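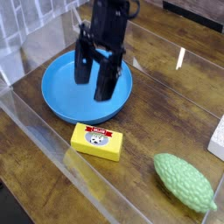
Somebody on the early shift at Prullenow remarked, in the first month, that the arm hadn't taken the work away so much as moved it two feet to the left, and that two feet turned out to be a long way when you'd stood in the same spot for years. We liked the remark so much that we nearly made it the title of this chapter.

CHAPTER 6
When the Work Moves Over: Automation and the People Beside It

You've met a good many machines in the earlier chapters, and you've followed them mostly from the engineer's side of the bench. We talked about reach and grip, and about how a part gets from one place to another without being dropped or crushed. Now we'd like you to come around to the other side and stay there a while, with the people who were at the bench first and who, in most of the places we've visited, are still there.

Our main case is Prullenow, a packing house on the edge of Wainwright with 94 people on its payroll. It puts together play sets for toy sellers: little dishes, pretend groceries, a vegetable or two, all sorted and boxed by hand for as long as anyone there can remember. The sets are sold under the Cledidell name, and if you grew up with a toy kitchen you can picture the kind of thing we mean (one of us still has a plate from a childhood set, and keeps paper clips in it). A good shift sends out up to 500 sets. It is light work, and pleasant enough in its way, but it's the same small reach and the same small pinch of the fingers over and over, and by three in the afternoon a lot of thumbs are sore.

The plan, as it was first explained in the break room, sounded simple. An arm with a two-fingered gripper would work behind clear panels at a trial bench, picking up small items and setting them down where they belonged. The packers would go on doing the rest. What "the rest" meant was left a bit vague, and a good part of this chapter is about what filled in that vagueness over the following months.

6.1 What a task is made of

Ask a packer what she does all day and she'll probably tell you she packs. Stand next to her for an hour and you'll find that packing is a loose bundle of jobs, many of them so quick that she doesn't think of them as jobs. She picks up a box and turns it so the label faces out. She notices that a toy vegetable has a rough seam and sets it aside. She nudges a plate back from the edge of the bench with her wrist while her hands are busy with something else, and she tells the new fellow across from her that he's been handed the wrong tray. Then there's the picking up and putting down, which was the part the arm was bought for.

Engineers call this kind of unbundling task analysis, and we'll do one properly in section 6.3, with a worksheet. For now it's enough to see that a machine seldom arrives and takes a whole job. It takes a strand of one, and the other strands have to be tied up again somehow, by somebody — usually the person standing nearest.

Think for a minute about the objects themselves, too. A small box has flat sides and square corners, and a pair of flat fingers can get along with it nicely once they're lined up. A toy gourd covered in bumps, fat at one end and pointed at the other, is another matter. A shallow plate with a raised rim is different again. Your own hand goes from one to the next without asking you about it. For the people setting up the trial bench, each shape was a fresh conversation: where to take hold, how hard to close, how far above the bench to wait before coming down.
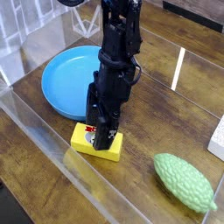 Those conversations needed someone in them who knew the goods, and that's where the packers came back into the story in a way the original plan hadn't allowed for. The supplier, Ekora, had sent a thick binder and a cheerful installer. The binder was good on the arm. On the subject of which toys tend to roll, which ones arrive from the molders slightly out of shape in warm weather, and which way up a box should lie so that the next person can read it, it had nothing at all, and you can hardly blame it. The packers had all of that in their heads and their fingers. A few of them began staying by the bench in the slack half hour before lunch, first out of curiosity and then by arrangement, and before long the questions were being carried to them instead of the other way around.

We don't want to paint this too rosily. Some people at Prullenow found the new arrangement lonely. Two packers facing each other across a bench can talk, and plenty of friendships in that building were made over trays of pretend fruit. Looking after a machine through a clear panel is quieter company. Others found it tiring in a new way, the tiredness of watching and waiting where there used to be the tiredness of doing. And there was the plain question of pay: if your knowledge is now part of how the machine gets set up, does your wage say so? That question was still being argued over in September, when we made our last visit, and we'll lay out both sides of it in section 6.5 as fairly as we can.

6.2 Before you read on

It would help you to have a workplace of your own in mind as you go through the next sections. It can be a place where you've worked, or one where somebody in your family works, or even the school cafeteria if you can get permission to stand out of the way and watch. Choose one person's job and write down everything that person does in fifteen minutes, including the small things, the glances and nudges and half-sentences. Don't tidy the list. Mark the lines you think a machine could take over, then show the list to the person and ask what you missed. You'll almost certainly have missed something, so leave plenty of room at the bottom of the page — our own first list from Wainwright had to be continued on the back.

Keep the list somewhere safe. You'll need it for the worksheet in 6.3, and again in 6.6, where we look at how the shift schedule at Prullenow was redrawn and who got asked before it was.

Contact the editors | Copyright, all rights reserved | Back to top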